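縫合ロボット班、冬の言い訳

2021年1月12日

年が明けたら毎週更新すると書いたのは去年の私で、今年の私はその人と面識がない。というわけで久しぶりの更新です。

うちのサークルの縫合ロボット班は、四月の学内コンペに向けて動いている。動いている、というのは人間の話で、アームのほうは暮れから機嫌が悪い。機体の名前は「Una」。命名したのはBinduで、理由を聞いたら「短いから」と言われた。ログのファイル名に何百回も打つ名前なので、これは班で一番実用的な決定だったと思う。

班員は私を入れて五人。制御がBindu、機構がMurali、画像処理がFatemeh、私は記録係兼シミュレーター担当で、要するに余った仕事を全部やる。残るGopinathは春からの新人で、入って最初の仕事がケーブルの束ね直しだった。いまだに束ね直している。

冬の課題は、糸の扱いである。

針を通すところまでは、秋の時点でなんとか格好がついていた。問題は結ぶほうで、糸というものは剛体ではない。教科書のロボットは箱を掴んで箱を置く。箱は途中で丸まらないし、自分の足元に絡まったりもしない。糸は全部やる。しかもカメラの手前を堂々と横切って、画像処理に「切開線が二本あります」と報告させる。Fatemehはこれを「糸の自己主張」と呼んでいて、最近は声が低い。

対策として、手首カメラの画像から糸と結び目を別々にラベル付けすることにした。目標は3000枚。年末に数えたら2960枚で、あと少しじゃないかと喜んだところ、最初の20枚のラベルの基準がその後と違うことが発覚した。糸の切れ端を「結び目」に含めるか、「糸」に含めるか。この議論で夕方がひとつ消えた。結論は、根元が結び目にくっついていれば結び目。書けば一行である。

ラベル付けをしていると、目が変になる。帰りの電車で隣の人の靴ひもを見て、ああこれは結び目、こっちは端、と頭の中で塗り分けていた。相手が降りるまで顔を上げられなかった。

難物は、グリッパーの先と糸が重なるところだ。どちらも黒っぽい。金属の先端は光ってくれるのでまだいいが、その下に半分隠れた結び目となると、五人で見ても意見が割れる。割れたときはHema先輩に聞く。先輩は卒業したのに、チャットの返事が現役の誰よりも早い。

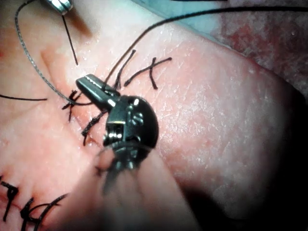

四月までにやること

・最初の20枚のラベルを付け直す(私)
・顎の先のギザギザで糸を傷めていないか、拡大して確認(Murali)
・張力の上限を決める。いまは「Binduの勘」という変数が入っている
・ピンぼけした手前の部分を学習から外すか、残すか
・ケーブル(Gopinath)

コンペの規定では、発表は英語でも日本語でもいいらしい。スライドの表紙はもうできている。中身は表紙だけである。

次の更新では、張力の話を書くつもりでいる。グラフも載せる。Muraliが軸の単位を書き忘れなければの話で、前回は忘れた。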